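Two grippers, one wrist camera
4/16/26

Since December I have two grippers on my desk and I could not decide which one should stay on the arm. One is the Zarnari, with parallel fingers and quite stiff pads. The other is the Jelínek, which has softer fingers that bend around the object. Gudrun Granström from our small club in Kuvthorpe lent me the second one, and she would like to have it back soon, so this week I finally made the comparison.

I did 152 grasps with the Zarnari and the same number with the Jelínek, always with the same objects and the same Fludusov controller. The Zarnari succeeded 139 times. The Jelínek did better with the round things, but it dropped the thin ones so often that I stopped trying to improve the settings.

What surprised me more was the camera. I keep it on the wrist for both grippers, and I believed that I could leave the focus alone when I change the fingers. This was wrong. The Jelínek is longer, so the arm stops higher above the table, and my old focus setting was made for 67 mm shorter distance. Now I write the setting on a piece of tape for each gripper.

The other difficulty is the last part of the approach. When something is very close to the lens, I get only wide fields of color with soft borders, and the software has nothing to hold on to. I now let the controller ignore the image at the end and continue with the last good position — it is not elegant, but the arm hesitates much less.

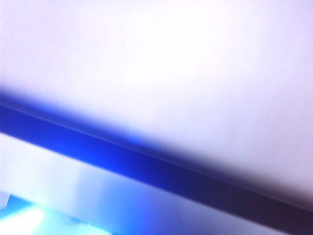

Next I want to move the camera a little back on the bracket and repeat the thin objects, first with the Zarnari. Gudrun gets her gripper back on Saturday.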